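# Hand-held grippers: Huvenmont fingers vs Stostby fingers

**tealoctopus**

OK so I've finally had both sets of fingers on the bench for long enough to have opinions, and I'm having way too much fun with this! Short version: the Huvenmont ones (stiff shell, soft inner strip) are lovely on cables and small parts. The Stostby ones are floppier and wrap around round things beautifully, but they smear sideways when you pinch anything thin.

I did 100 pinches with each set on the same pile of junk. Huvenmont dropped 9. Stostby dropped 34, nearly all of them flat stuff and plastic packaging. I really didn't expect a gap that big.

**gearmonkey_pdx**

Nice numbers, but were the springs the same? My Stostby set came with a much lighter trigger spring and I had to swap it before it would hold anything.

**tealoctopus**

Stock springs on both. Fair point though, I'll redo it with matched ones.

**rusty.servo**

I'd push back on the whole test. Pinching junk by hand tells you how good *you* are, and you get better as you go. Which set did you run first?

**tealoctopus**

Stostby first... ugh. Yes, OK, that could be part of it. Alternating from now on.

**lowtorque**

Even so, I got the same feeling with bags. Stiff fingers catch a fold right at the tip and keep it. Soft ones roll it out. What lens are you on? I'm using the Flukine wide one and I love how much of the table I get, but straight lines are a joke near the rim.

**tealoctopus**

Super wide here too, and I'm never going back. With two grippers going you want to see the other hand coming in from the side, and on the narrow lens I kept losing it. Bag round with the yellow-tipped fingers on both:
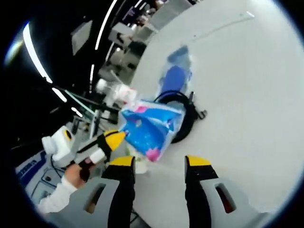 **rusty.servo**

Wide is fine for seeing both hands, I'm with you there. But you pay for it in detail at the middle, and for cable ends that matters to me more than the extra table. I went back to a medium lens and added a second camera overhead.

**gearmonkey_pdx**

Second camera means second clock though. I spent a whole February chasing sync on a setup like that.

**rusty.servo**

The Lebrun controller does the sync for you. Plug both in and set one as master. Mine has been steady for 645 recordings.

**lowtorque**

Ooh, does it take the older trigger encoder as well, or only the new one?

**rusty.servo**

Both, but you need the adapter lead for the old one. Check the pinout before you power it up.

**tealoctopus**

Adding that to the cart right now. Matched springs and alternating order first, then I'll post the new drop counts in this thread.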